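News from the Redadlow showroom

The Dravus dining range is now on the floor at Redadlow, next to the beds. It comes as a table, a bench and two styles of chair, all in oak with either an oiled or a painted finish. The table is 62 inches long and takes one extra leaf, stored underneath on runners. Mariann Gál has set one up with the leaf in so you can try it at full length. The chairs are £398 a pair until the end of March.

Oiled tops need a fresh coat twice a year. We sell the right oil at the till, and one tin will do the table and bench with some left over.

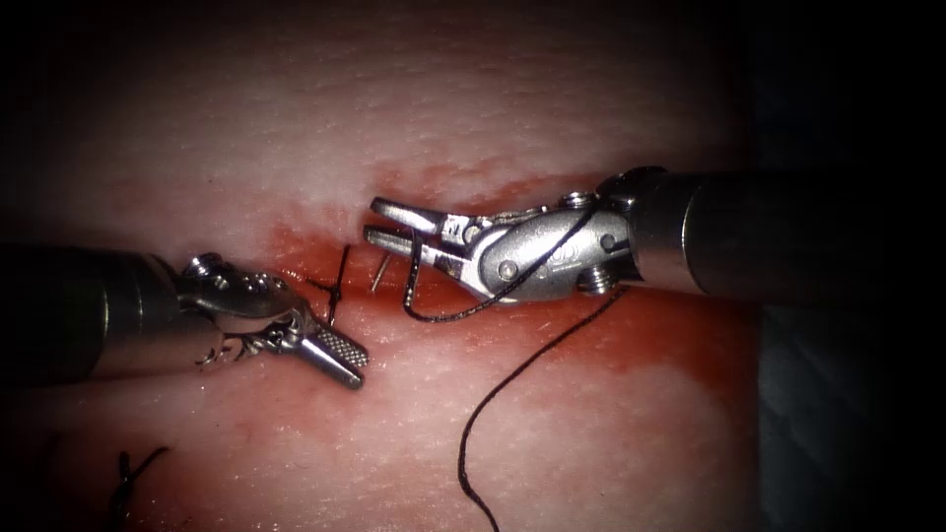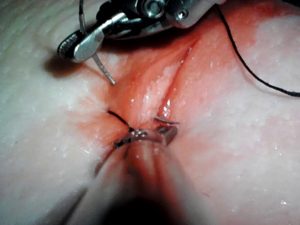 Upholstery and repairs

Branislav Slanina is taking bookings again for re-covering work. The waiting time is 11 weeks for armchairs and longer for sofas. Please bring the measurements and a photo of the back as well as the front – piping and buttons change the price.

The new Oláh fabric book has 50 plain colours, and most can be ordered with a stain-resistant finish. Samples can be borrowed for a week against a small deposit.

Tekham recliners bought from us last year are still under guarantee. If the footrest sticks, ring the workshop before taking anything apart. The workshop line is open from 9 am and closes for lunch at one.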